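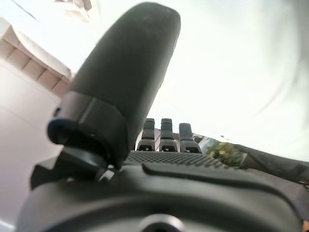 Bed linen care – frequently asked questions

How hot should I wash a white duvet cover?
Cotton covers take 60 degrees. Use 40 for blends and check the label first.

Can the Gristari filling be machine washed?
Yes, in a drum rated for up to 5 kg. Larger sizes go to a laundry.

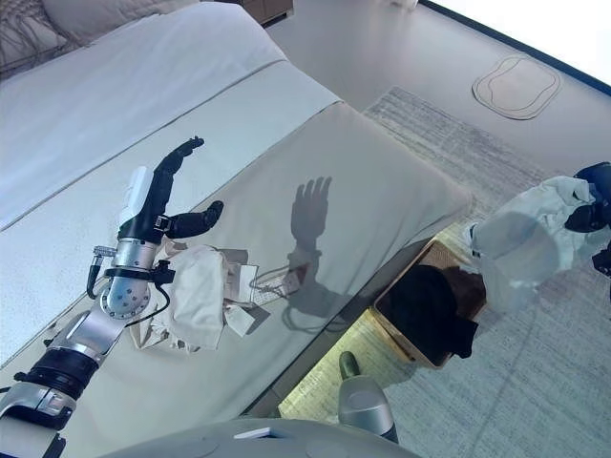
How do I clean an upholstered bench?
Vacuum along the seams, then blot marks with a damp cloth. Do not soak the padding.

How often should a duvet be aired?
Weekly. Covers need changing every two weeks.

Comments (2)

Tirta Santoso: Does the 60 degree advice apply to the Lambrechts covers with buttons?

Wedel: Mine shrank slightly at 60 – I use 40 now.

Contact | © Grarnitz Bedding 2019 | Back to top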